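Wood grain

Wood grain is the direction, size and arrangement of the fibers in a piece of wood, and by extension the pattern those fibers make on a cut face. The word gets used loosely. A carpenter saying "go with the grain" means fiber direction. A furniture buyer asking for "nice grain" means the pattern. Sawmill people mostly call the second one figure, though not always, and older trade books mix the two freely.

Origin of the pattern

Trees in climates with seasons put on a ring of new wood each year. Wood laid down early in the season (earlywood) has bigger, thinner-walled cells. Latewood is denser and usually darker. Cut across the trunk and you get rings. Cut along it and the same layers show as stripes, waves or arches, depending on where the saw went through.

Trees in the wet tropics may have faint rings or none at all. Pattern there comes more from pores, mineral streaks and fibers that change direction.

Types of grain

Straight grain -- fibers run parallel to the trunk. Easy to plane, splits cleanly. Ash and many softwoods.

Spiral grain -- fibers wind around the trunk as the tree grows. Boards from such trees tend to twist in drying.

Interlocked grain -- the spiral reverses direction every few years. Common in tropical hardwoods. Hard to split, tears out under a plane, gives ribbon stripes on quartersawn faces.

Wavy grain -- fibers undulate. Prized in maple for instrument backs, where it's called fiddleback.

Irregular grain -- around knots, crotches and burls. Weak in structural use, often expensive as veneer.

Effect of sawing

Three main cuts. Flatsawn (also plainsawn) boards come from slicing the log straight through. Rings meet the face at a low angle and give tall arches, called cathedrals, sometimes closed ovals where the saw skims a bump in a growth layer. Cheapest cut, least waste, widest boards. Also the one most likely to cup.

Quartersawn boards have rings close to upright against the face. Narrow straight lines, plus ray fleck in oak and sycamore. Moves less across the width. Riftsawn falls between the two and is a favorite for table legs, as all four sides come out looking alike.

Veneer is cut by slicing or by rotary peeling, where the log spins against a long blade and unrolls like paper. Peeled sheets show broad, wandering patterns that no solid board of the same width would have.

Strength and movement

Wood is far stronger along the grain than across it. Chair parts with short grain snap, which is why curved legs are often steam bent or laminated. Slope of grain matters a lot in ladder rails and tool handles; most grading rules set a limit.

Wood also swells and shrinks with humidity, very little along its length and much more across. Tabletops are therefore fixed with buttons or slotted screws that let the top move. Gluing a solid top hard to it's frame is a common beginner mistake.

Working and finishing

Planes and chisels cut cleanly when the fibers rise ahead of the edge away from the blade's path, and tear when they dip below it. Reading the edge of the board helps. Sanding across the grain leaves scratches that stain will pick out. Open-pored woods such as oak and ash may be filled before a gloss finish -- less common now that matte finishes are back in fashion.

Graining and imitation

Painting cheap wood to look like better wood is old. Grainers worked with combs, rockers and dry brushes over a tinted glaze. The restorer Marlina Nair, in her handbook Combs and Glazes, lists 76 named patterns from one workshop's sample boards, 10 of them versions of oak. Printed paper and film took over most of the trade later. Repeats in the print are the usual giveaway, along with end grain that dosen't match the face.

See also: Burl; Growth ring; Knot; Quartersawing; Veneer
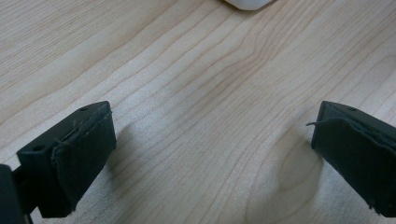
Terminology varies by region. "Edge grain" and "vertical grain" are both used for quartersawn softwood, mainly in flooring and siding. "End grain" is the face cut across the fibers, as on a butcher block. "Short grain" refers to fibers running across a narrow part.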